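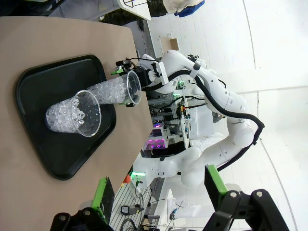
Un vaso con hielo en el aire, inclinado hacia otro vaso que está en la bandeja negra. Vista de una cámara de muñeca.

Cómo etiquetar las fases de un vertido con dos brazos

Por Aksel Riis

En esta página explico el procedimiento que usamos en Clorau para poner etiquetas de fase a los episodios de vertido de hielo entre dos vasos. Lo escribí primero para Miroslava Koval, que empezó en noviembre y tenía que repetir mi trabajo sin mí, y después varias personas me lo pidieron. El español no es mi primera lengua, así que he preferido frases cortas. Si algo no se entiende, por favor escríbame.

El objetivo es entrenar un clasificador pequeño que mira las imágenes de la muñeca y dice en qué fase está la tarea. Más tarde la política principal recibe esta fase como entrada adicional. No voy a tratar la política principal en esta página.

Lo que necesita

Los episodios grabados, con las imágenes de las muñecas y las posiciones de las articulaciones en el mismo reloj. Nuestro conjunto tiene 270 episodios.
El visor Rizvi, o cualquier visor que permita avanzar imagen por imagen y guardar una marca con el teclado.
Dos personas para etiquetar. Con una sola también se puede, pero entonces el paso 4 no tiene sentido.
Una hoja de cálculo para los casos dudosos.

Paso 1. Definir las fases antes de abrir ningún episodio

Nosotros tenemos cinco fases: acercamiento, agarre, alineación, vertido y retirada. Al principio teníamos ocho, y los etiquetadores no se ponían de acuerdo casi nunca. Gunnlaugur Ravn propuso juntar las fases que no cambian la acción siguiente del robot, y esta fue una buena decisión.

Para cada fase hay que escribir cuándo empieza. No hace falta escribir cuándo termina, porque termina cuando empieza la siguiente. Nuestras reglas son estas:

Acercamiento: empieza en la primera imagen del episodio.
Agarre: empieza cuando los dedos tocan el vaso por primera vez.
Alineación: empieza cuando la base del vaso ya no toca la bandeja.
Vertido: empieza cuando cae el primer trozo de hielo. El ángulo del vaso no cuenta.
Retirada: empieza cuando el vaso vuelve a estar vertical después de verter.

La regla del vertido es la más importante de la lista. Muchas personas quieren marcar el vertido cuando el vaso se inclina, y es comprensible, pero los trozos de hielo se bloquean entre sí y a veces el vaso está muy inclinado y no cae nada. Este tiempo todavía es alineación.

Paso 2. Elegir la cámara de referencia

Cada brazo tiene su propia vista. El brazo que no lleva el vaso suele tener la vista mejor, porque en la otra los dedos y el vaso tapan una parte grande de la imagen. Por eso etiquetamos siempre con la muñeca del brazo que observa, y la otra vista la abrimos solamente para comprobar el momento del contacto.

Antes de empezar, recorra el episodio entero una vez a velocidad doble sin marcar nada. 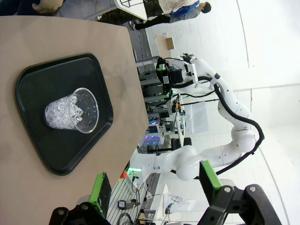
Durante este primer recorrido apunte en la hoja tres cosas: qué brazo levanta el vaso, si hay más de un intento de agarre y si una persona entra en la zona de trabajo. Las personas que pasan por el fondo no son un problema para las etiquetas y no se descarta el episodio por ellas. Si alguien mete la mano sobre la mesa, sí se descarta.

Paso 3. Marcar los cambios de fase

En Rizvi se usan las teclas del 1 al 5. El orden que me funciona mejor no es el orden del tiempo:

Primero busque el inicio del vertido, que es el más difícil, cuando los ojos están descansados.
Después vaya hacia atrás y marque la alineación y el agarre.
Al final vaya hacia delante y marque la retirada.

Si hay dos intentos de agarre, se marcan los dos, y entre ellos la fase vuelve a ser acercamiento. El programa permite que las fases se repitan. Guarde el archivo antes de cambiar de episodio; la versión actual no pregunta.

Paso 4. Comparar las dos listas

Cada episodio lo etiquetan dos personas por separado. El script de comparación lee las dos listas y muestra los cambios que se separan más de cinco imágenes. En nuestro caso fueron 2000 marcas en total las que pasaron por esta comparación, contando los episodios piloto que ya no usamos.

Los desacuerdos se miran juntos, delante de la misma pantalla. No haga la media de las dos marcas. Cuando las dos personas han visto cosas diferentes, la media cae en un punto donde no pasa nada, y el clasificador aprende un límite que no existe. Nosotros cometimos este error durante un mes.
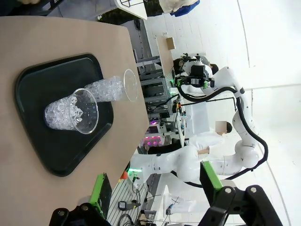

Dos vasos transparentes con hielo, bandeja negra. Del lado de la cámara, los dedos con sus almohadillas verdes.

Paso 5. Entrenar el clasificador

La red es pequeña a propósito. Usamos un codificador de imagen ya entrenado, que no se modifica, y encima una capa recurrente. La entrada son las dos vistas de muñeca y la apertura de las pinzas. Entrenamos 4000 pasos; con más pasos el error de validación empieza a subir.

Separe los datos por episodio y nunca por imagen. Dos imágenes vecinas son casi iguales, y si una está en el entrenamiento y la otra en la validación, el resultado parece excelente y no significa nada.

Lo que hemos visto hasta ahora

El clasificador distingue bien el agarre y la retirada. Entre alineación y vertido confunde todavía bastante, sobre todo cuando los dos vasos están muy llenos, porque entonces el nivel del hielo cambia poco en las primeras imágenes del vertido. Añadir la fuerza de la muñeca mejoró un poco este punto, pero Jordan Entwistle repitió la prueba en Woltstead con otros vasos y no encontró diferencia. No sé explicar por qué.

Problemas frecuentes

Las marcas aparecen desplazadas en todos los episodios de una sesión. Casi siempre es el reloj de una cámara. Compruebe la diferencia en el cierre de la pinza, que se ve en la imagen y también en los datos de las articulaciones.

El script dice que falta una fase. Si el robot no llegó a verter, es correcto que falte. Ponga la marca «incompleto» en la hoja y deje el archivo como está.

El reflejo del hielo engaña al ojo. A veces un brillo que se mueve parece un trozo que cae. Avance tres imágenes y mire si hay un trozo nuevo en el vaso de abajo.

Los scripts están en la carpeta Grirness del servidor interno, con las cinco reglas en un archivo de texto. Gracias a Grethe Vestergaard por corregir la primera versión de esta página.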